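Ticket: Order confirmation emails arriving late or not at all
Product: Caslow Shop, hosted plan
Opened by: Radka Softić, Molon Fabrics
Priority: Normal
Status: Resolved

Radka Softić, 8:40 am
Since the start of December our customers have been getting their order confirmations hours late. Some never get one. The orders show up in the admin panel and the payments go through. We had 80 orders yesterday and 20 people wrote in to ask if we received theirs. I have not changed any mail settings.

Support, 9:15 am
Thanks for the report. Please send the domain you use as the sender address, and two order numbers where the email never arrived. Also check Settings > Mail > Queue and tell us how many messages are waiting.

Radka Softić, 9:50 am
Sender is orders at our own domain. The order numbers are in the attached file. The queue shows 9 messages, all marked "deferred." I pressed Retry and they went back to deferred after a minute.

Support, 11:05 am
The mail log for both orders shows the receiving server refusing the message because the SPF check failed. Your SPF record lists the old Nalon relay only. Outgoing mail for your plan was moved to the Ezeani relay last month, and the record was never updated. Some providers accept the mail anyway, and others delay or reject it.

To fix it:
1. Log in where your DNS is managed.
2. Open the TXT record that starts with v=spf1.
3. Replace the Nalon include with the Ezeani one shown under Settings > Mail > DNS. Keep a single SPF record – two will also fail.
4. Save, wait an hour, then press Retry on the queue.
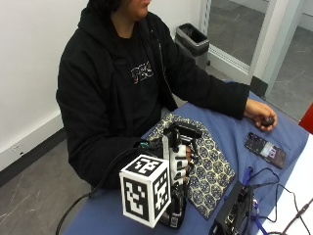 Radka Softić, 1:30 pm
Record changed. There was a second SPF record from an old newsletter service, so I deleted that too. The queue is now empty and a test order to my personal address came through in under a minute.

Support, 1:45 pm
Both checks pass on our side. Messages that were fully rejected are not sent again automatically – open each order and choose Resend Confirmation. Closing this ticket. Reply within nine days to reopen it.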